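3. Memory removal and part storage

The board in our test unit is a green Dell motherboard marked Copyright 2009. The load plate on the CPU socket was opened first, and the memory was left for the second stage.
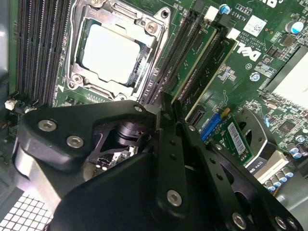

Wasilewska commented on our draft that the slot latches should be checked before any module is pulled, and that the steps should be timed separately. We added both to the plan, with 12 trials per step.

3.1 Holders

Parts go on a gray panel fixed to aluminum extrusion. The holders differ in shape. We set aside about 50 minutes for fitting and labeling.
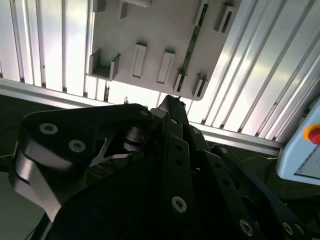
Figure 2. Panel with gray holders and a thin green circuit-board strip.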